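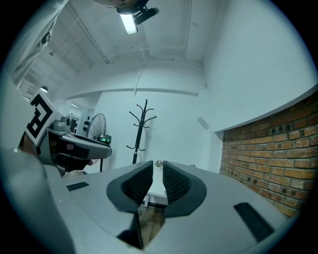 Notebook, February: the left gripper that wouldn't stay shut

Reading time: 4 min

Right, writing this up before I forget the order of things. We lost most of a morning's recordings on the Zaro pair and I'd like the next person to lose rather less.

First sign was in the logs. The left unit kept reporting its fingers open when the operator swore blind they were closed, and the error only came in bursts. I'd been blaming the marker tracking (I always blame the marker tracking), so I went through 1,488 frames of the left marker by hand, with a cup of tea going cold next to me. Tracking was fine! Hardly a wobble in it.

So then I thought, well, it must be the finger encoder, and swapped that. Same fault. Swapped the cable as well, and it went away for 50 cycles, long enough for me to tell everyone on the Fidbridge channel it was fixed. It was not fixed. Sorry, all.

In between we did a glove session at the same table, to see if the trouble followed the room or the grippers. Gloves on, cubes on the backs, hands on the green board, hold still, go again.

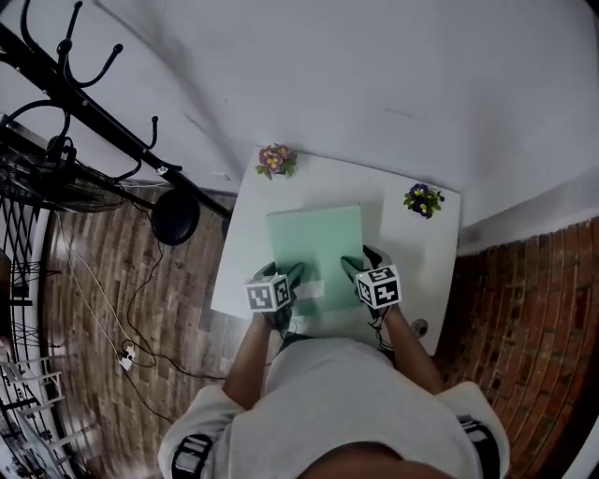

Glove check at the white table, both cubes facing up.

The gloves gave clean data the whole way through, so that was the room let off, and the lighting with it. Back to the grippers, grumbling.

What I should have done at the start was take the housing off. Inside the left unit the little connector to the encoder board had a cracked clip, so it sat nearly home and lifted whenever the wrist rolled past a certain angle. Swapping the cable had pushed it back down for a bit, hence my 50 good cycles and my big mouth.
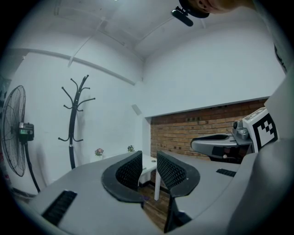
The part that bothers me more is what the software did about it. When the encoder drops out, Azar holds the last good value for up to 1,000 ms and says nothing at all. On a hand-held that only spoils a recording. Play the same thing through the arm, though, and you've got a gripper that thinks it's open while it's squeezing, with somebody's fingers quite possibly nearby. I don't want that run on the arm until it's sorted.

To do:
- new clip for the left unit, and open up the right one to look at its twin
- make a dropout stop the run, loudly
- bin takes from before the repair, all of them, even the nice ones
- roll test (wrist right over and back, 4 times each way) before any session

Clip's on order from Bundono. Taped down for now, and the tape has a date on it so it can't become permanent.

Search this notebook Go

Comments (3)

Same clip went on our older pair last winter. Check the right one properly, ours had a crack you could only see with a torch.

Can we keep the bad takes in a separate folder please? I could use them for testing the dropout stop.
 
Fine, but put BAD in the folder name, in capitals.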